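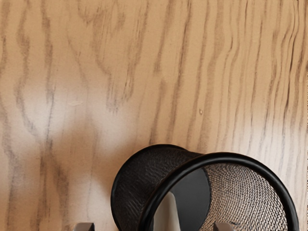
Figure 1. Light wood tabletop with darker grain.

What People Pay for a Used Table
Project report by Meenakshi Awasthi, Bit-na Nam and Rogério Pimentel
Submitted November 2, 2024

Our project began as a study of the whole secondhand furniture market in Darndale. Our instructor, Seema Srivastava, wrote "good luck" on the proposal, and we took this as encouragement. By the end of September it was a study of tables.

We copied 1,579 listings from the Jetura classifieds board into a spreadsheet. Most were sofas. After we removed the sofas, the repeat posts and one canoe, 102 listings for wooden tables were left. For each we noted the asking price, the length of the description and whether the seller named the wood.

Naming the wood went with a higher asking price. So did the word "vintage," which sellers used for anything older than their phone. Long descriptions did nothing for the price, though we read all of them and feel we should get credit for that. 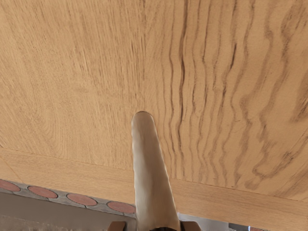
Figure 2. Wood grain, close up. Fine on the left, bolder on the right.

We then wrote to 24 sellers asking how they picked their price. Eight replied. Three had copied a neighbor's listing, two wanted the table gone before a move, and the rest told us to make an offer.

Limitations

Asking prices are not sale prices. Sushil Mishra pointed this out during our first presentation, and again during our second. We also had no way to check whether "solid oak" was solid, or oak - the Ranonham listings in particular seem to come from a town built entirely of it.

Next time we would start with the sellers and leave more than a week for the spreadsheet.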